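Workshop notebook, Vuncombe Textile Conservation Workshop
Entry date: 05/10/2025
Entered by: Nadine Geagea
Copy to: Marlene Grube

1. Purpose of entry

To record the dye fastness trials on the replacement lining cloth for the Floltberg banner, and to set out what remains to be settled before the lining is cut. The previous entry on this work was made in March and should be read with this one.

2. Materials

The cloth is a plain-weave unbleached cotton supplied by Awad, scoured in house. The remaining length on the roll is 1,695 mm. This is sufficient for one full lining and a narrow margin of test strips, provided the selvedge is kept. The dye is the grey from the Ekton range, mixed to the same recipe as in March. Tap water was not used at any stage.

Test strips were cut 100 mm long and marked at one corner with cotton thread, white for washed and red for unwashed. Pencil marks on the earlier set did not survive rinsing and are not to be used again.
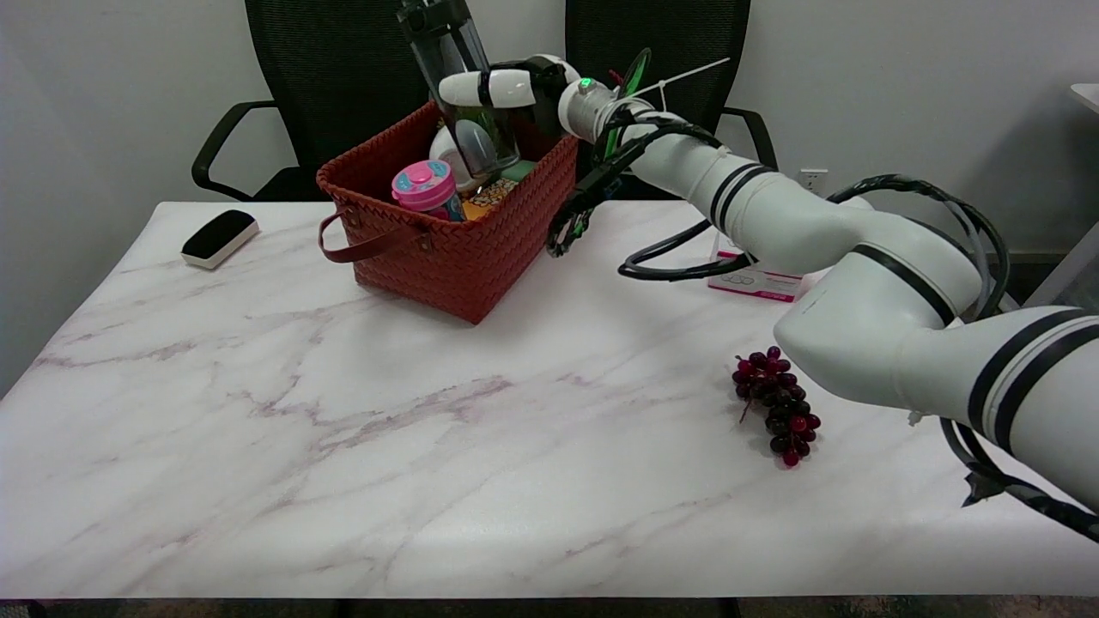 3. Wet fastness

Each strip was laid between two pieces of white blotting paper, wetted with deionised water and placed under glass with a light weight for 10 minutes. The blotters were then separated and left to dry flat.

The washed strips left no colour on the blotters that either of us could detect under the daylight lamp. The unwashed strips left a faint grey halo along the cut edges, stronger on the underside. One washed strip gave a slight mark at the threaded corner. M. Grube is of the view that this came from the red thread, and the thread was tested separately. It bled. A different marking thread is required. Until one has been tested, strips are to be notched at the corner instead.

4. Rubbing

Dry rubbing was carried out with a white cotton pad, 100 strokes per strip, using even hand pressure. Slight transfer was noted on the unwashed strips and none on the washed. Damp rubbing gave transfer on both, though on the washed strips it was confined to the first pad and did not recur on the second. I consider this acceptable for a lining that will not be handled once mounted. Marlene would prefer a further rinse and a repeat of the damp test, and I have agreed to that.

5. Colour match

The dyed cloth reads slightly cooler than the original lining when the two are placed side by side. In the centre of the banner this will not be visible. At the lower hem, where the old lining is retained, the join may show under gallery light. Options are a warmer second bath or a narrow fold of the original carried over the join. The second is less work and is reversible. 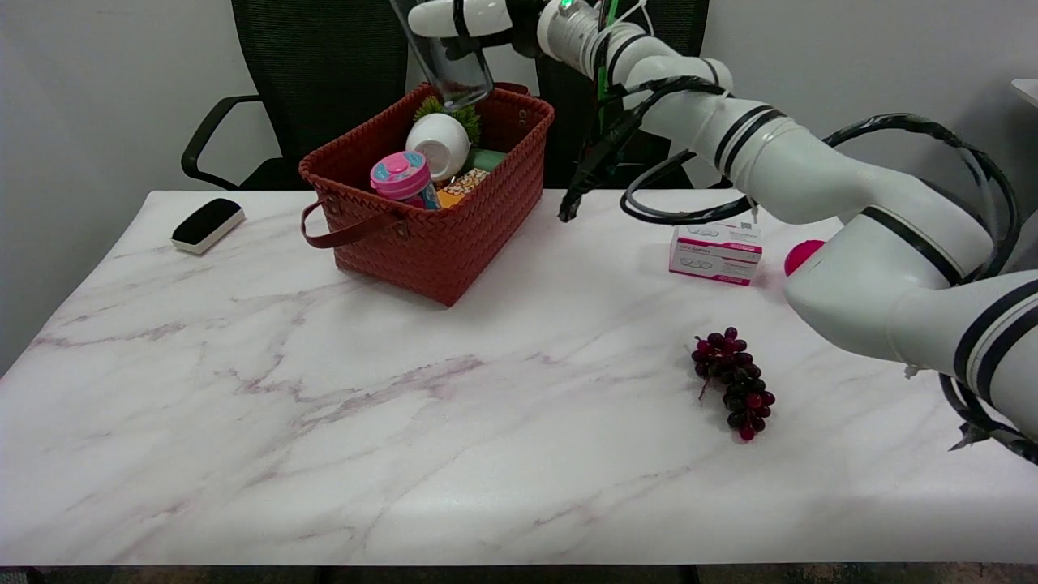 Woven basket with leather handle, on the table.

6. Outstanding

Repeat the damp rubbing test after one additional rinse.
Test undyed cotton and polyester threads for marking.
Prepare a small sample of the hem fold for Marlene to examine.
Enquire with Awad whether the same cloth is still available, in case the lining has to be recut.

The dye bath has been discarded and the vessel cleaned. Washed strips and blotters are stored together in the grey folder, third drawer. The lining is not to be cut until the repeat test has been entered here and initialled by both of us.

N.G.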